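Can a Machine Tidy a Sports Cupboard? Project Report, Group 4

Kidus Wako, Nermina Hodžić, Velimir Todorova
Supervisor: Selorm Kyei
Submitted August 10, 2021

1. Background

Household robots that vacuum floors are common. Robots that pick up what is left on the floor are not. Our project looked at one small chore, putting away light sports gear, and asked how much of it current two-finger grippers can manage. We began reading in April and limited the work to items that change shape when squeezed.

2. Choice of object

Most published grasping tests use boxes, cans and mugs. These are stiff and have parallel sides, which suits a two-finger grip. A shuttlecock has a small rounded base and a wide, hollow skirt that gives way under light pressure. The base is the better place to hold it, but it offers little area, and a grip slightly off centre tends to turn the object. A person corrects for this by feel. A gripper without touch sensing has to rely on the camera.
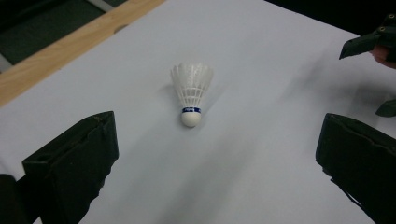
A plain background also makes the vision part easier than it would be in a home. White vanes on white paper give weak contrast, so the outline can be confused with its own shadow. On carpet or in a full cupboard, we expect the main problem to be other objects blocking the view.

3. Results

We logged 287 human-guided attempts with hand-held grippers. Of these, 111 were grasps on the skirt and the rest were on the base. Skirt grasps were easier to line up but more often left the vanes bent. Base grasps needed slower closing and failed mainly through slipping. In 11 attempts the object rolled out of reach and the attempt was stopped.

4. Discussion

The results describe what the gripper shape allows when a person does the steering. They do not show what a robot would achieve by itself, and we expect that figure to be lower. For this chore, finger padding and closing speed mattered more than grip strength. Sorting gear by type was outside our scope.

5. Further work

Repeat the base grasps with narrower fingers, and add a tube as the target container.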